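Gastley Extends Residential Floor Refinishing Rule to Rental Units

GASTLEY, December 13, 2025 -- The town has extended its residential floor finish rule to cover rental units, closing a gap that left most apartments outside the standard since it was adopted for owner-occupied homes. The change applies to 1,771 units and takes effect with the next round of rental license renewals.

Under the revised text, a landlord who sands and recoats a wood floor must use a finish that meets the town's limit on solvent content and must keep the unit vacant until the curing period on the product label has ended. The earlier version of the rule set the same solvent limit but made no mention of occupancy. Rental licenses were handled under a separate chapter of the code, and that chapter referred only to structural repairs, heating and plumbing.

The building department said in its written summary that complaints about odor and soft finish had come mainly from tenants who moved in before a coating was ready for use. The department logged 46 such complaints over the past two license cycles. Most involved oil-based products applied in cold weather with the windows closed.
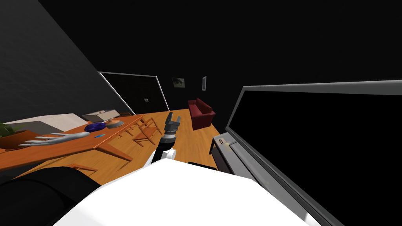 Curing is treated in the rule as separate from drying. A floor can be dry enough to walk on in socks while the coating underneath is still hardening, and the label usually gives one figure for foot traffic and a longer one for rugs and heavy furniture. The rule adopts the longer figure. Placement matters as well, since a finish that is still soft takes a dent wherever weight rests on a small area. A long wooden table on slender angled legs, standing along one side of a wooden floor, puts its whole load on a few narrow points, and the department's guidance asks that furniture of this type be fitted with pads before it goes back in. Sofas and other pieces with wide bases are covered by the same waiting period but not by the pad provision.

Landlords will have to file a one-page record for each job. The form asks for the product name, the date of the last coat, the room temperature during application and the date the unit was occupied again. No inspection is required unless a complaint is filed within eight weeks of the last coat. If one is, an inspector will check the finish with a hardness pencil at two points in the room, one near an outside wall and one near the center. A floor that fails at either point must be left to cure further or be recoated at the owner's expense.

The fee for late filing is $46 per unit. The department will issue a warning on the first missed form and charge the fee from the second. Owners of buildings with two units or fewer may file by mail. All others must use the online portal, which already handles license renewals.

Several product lines sold locally fall under the limit without changes. Torkine, a flooring supplier with a warehouse on the east side of town, said it stopped stocking the higher-solvent coatings last winter and does not expect shortages. Water-based finishes cost more per gallon than the older oil-based type but need less time between coats -- a difference that matters more to owners of large buildings, where each vacant day has a price.

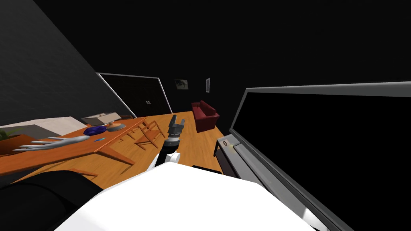 Orange-brown wood flooring with a table at left and a sofa at the far end.

Spot repairs are exempt. The code defines these as work on less than 8 square feet in a single room, using no more than one coat. Factory-finished boards are exempt as well, as the coating is cured before delivery. Floors covered wall to wall with carpet do not fall under the rule unless the carpet is removed and the wood below is refinished.

The treatment of waxed floors remains open. Paste wax contains solvent but is not classed as a coating in the current code, and the department has been asked to report on whether it should be. That report will also look at stair treads, which are often refinished together with the adjoining hallway and are not mentioned in either chapter.

The neighboring town of Jiltton adopted a similar rule two years ago, with a shorter waiting period and no filing requirement. Godoy has a solvent limit only. Contractors who work in all three towns had asked for a common standard, and the Gastley text uses Jiltton's definitions for finish, coat and curing period so that a single product sheet can be used in both places. The waiting periods still differ, and the stricter one applies only inside Gastley limits.

Work begun before the license renewal date is covered by the old rule, provided the first coat is down by that date. Owners should keep the receipt or contractor's invoice as proof. Forms and the list of compliant products are available at the building department counter and on the town website, and printed copies will be sent with the December renewal notices.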